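8 April 2022

Shellac test boards, day two. Jarkthorpe flakes dissolved overnight, 2 lb cut, strained through an old stocking. Color is fine, a bit more orange than the last bag. Still some wax at the bottom of the jar, so decanted off the top and left the sludge.

Boards A and B are maple, C is cherry. All sanded to 220 and wiped with alcohol. A got the new flakes straight. B got new flakes over the Lamex sealer. C is the old batch from October, which I should have thrown out and didnt. It's still tacky this morning, thumbnail goes right in. Tossed the jar. Please date your jars, me included.

Brushed first coat on A and B before lunch, second coat after. Kolev brush sheds. Picked 6 hairs out of B alone, then gave up and switched to a pad. Pad is better on the flats, worse on edges, keep getting a ridge where it runs over. Go lighter at the ends, start in from the edge and sweep off. Wrote this same note last fall I think. 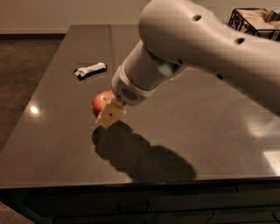 Rubbing out is the part I keep getting wrong. Gray pad with wax, with the grain, light pressure, and stop sooner than feels right. Went through to bare wood on one corner of A, so that board is now a repair sample. What we still haven't settled is sheen. A big flat top in dark brown with a gloss like that one is a lot to ask of a hand rubbed finish, every swirl would show under the shop lights. I'd go satin on anything wide and dark, save the gloss for boxes and small stuff. Others disagree, fine, make a board and we'll compare.

B looks good so far. Sealer underneath seems to help with blotching, though maple is a poor test for that. Need a scrap of pine or birch. Rack had none.

Ordered from Jumance: 100 sheets of 320, the stearated kind, plus alcohol. We are down to the last can, dont use it for cleaning up epoxy.

Monday:
- level B with 400, see if it still gums up the paper
- french polish over half of A, leave other half alone
- water ring test on B, cold glass then hot mug
- strip C and start agian with fresh flakes

Dust in here is terrible with the side door open. Keep it shut while anything is on the drying rack.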